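Gwynne Shallow Tray – review

I bought this in October for 20 dollars, mostly to stop small things from sliding off the bed. Gwynne sells it through Skeseo in one size only, 145 mm wide on the label, and the listing had 147 reviews when I ordered. The rim is low enough to reach over easily.

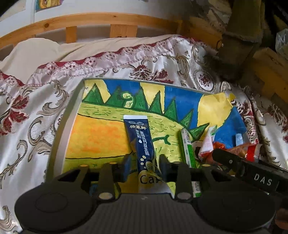 The tray on my bedspread, lined with a drawing and holding a navy tube and a few packets.

It sits flat on a mattress as long as the cover is pulled tight. On a thick comforter it tips – I gave up on that. The claimed load is 400 grams and I have never come close.
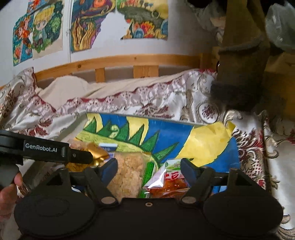 Snacks are what I use it for most. Light bags tend to shift whenever someone sits down, and a drawing on paper does nothing to hold them. Puffed snacks in a clear bag stay put better than foil, and the little white-and-blue box needs something to lean on. I would like a grippier base.

Four stars. The Gellell version has handles but costs more.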